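Chapter 6
Returns: What Comes Back and Why

Aims of the chapter

By the end of this chapter you should be able to explain why shops accept goods they would prefer never to see again, work out the cost of a single return, and write a returns policy that a tired person can follow at the end of a long day.

6.1 The parcel that goes both ways

Most courses in retail spend a good deal of time on selling. The customer is found, flattered, advised and charged, and the chapter closes with the till. In the trade this is known as the easy half. The other half starts when the same customer opens the box at home and discovers that the lamp is the green of a hospital corridor.

Returns are as old as shops, but distance has made them worse. A person who buys a coat over the counter has at least put an arm in it. A person who buys one from a screen has bought a picture of a coat on somebody taller. The gap between the two is paid for by the seller, in postage, in staff hours and in a growing heap of opened boxes at the back of the building.

We shall follow one seller through the chapter. Diekmann is a household goods firm with a shop in Skikham and a larger trade by post. In one September it sent out 373 parcels of cushions, pillows and bedding, and 69 of them came back. The manager's first thought was that the goods must be faulty. Two were.

6.2 Why people send things back

The remaining returns fell under headings that will be familiar to anyone who has stood behind a counter. Some items were the wrong size. Some had been ordered twice by two members of one household, neither of whom had mentioned it. Some were gifts, and had met the fate of gifts. A stubborn group arrived with the box for "reason" ticked "other", a category that covers most of human life.

Notice that very little of this can be cured by making a better pillow. A buyer who has measured the bed wrongly will be let down by the finest bedding in the country. What the seller can change is what the buyer knows beforehand, and this is why the dull parts of a product page (measurements, filling, washing instructions) repay more work than the cheerful parts. The word "luxurious" has never yet told anyone whether a thing will fit.

Scale is the usual trouble. Measurements are printed, and customers do not read them, or read them and picture something else entirely. Set beside a familiar piece of furniture, the same object explains itself.

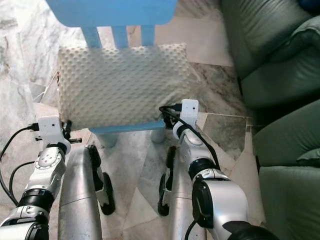
Molik, who ran a market stall before going over to selling by post, objects that all this is too kind to the customer. Put the size in letters a foot high, the argument goes, and people will still order the wrong one, because they were never shopping for a size, they were shopping for a good night's sleep. There is something in this. It does not excuse leaving the size out.

6.3 What a return costs

Students tend to suppose that a return costs the price of the postage. Consider instead what has to happen. Someone opens the parcel, finds the order, inspects the item, decides whether it may be sold again, repacks it and puts it back on the correct shelf, or on a shelf. Someone else refunds the money and answers the message asking where the money is. With bedding there is also the matter of hygiene, and goods that have been slept on cannot go back into stock however politely they were slept on.

Before you read on, write down every step between a customer's front door and the refund, and mark the ones that you would be willing to do for nothing. The marks that are missing are the subject of the next section.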